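Notes, Skosilwood talk, 8 min slot. Talk SLOWER than at Kravets

Start with the fault log. 2,123 picks Saturday, 2,019 good. Ask the room where they think the rest went. Wait for hands

Then how the cell is looked after:
- fingers off and wiped at start of shift, check the teeth for wear
- wrist camera lens, dry cloth only
- re-zero gripper after any finger change. We skipped this once at Nernico, lost a morning

Cables. The big one. Black with the white stripe shows every twist, so follow the stripe before you blame the softwear

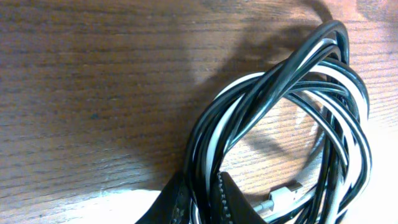 Loose coils are the worst for us, strands crossing over and the plug lying inside the loop. Close too far up and you get half the bundle. Go in low, close slow, 30 percent speed, then lift a bit and stop

Glare: shiny jacket plus low sun = bad depth. Blind down after lunch. Durel people will ask about this, say yes we tried teh matt tape, it peels

Spare fingers live in the drawer under the controller. Questions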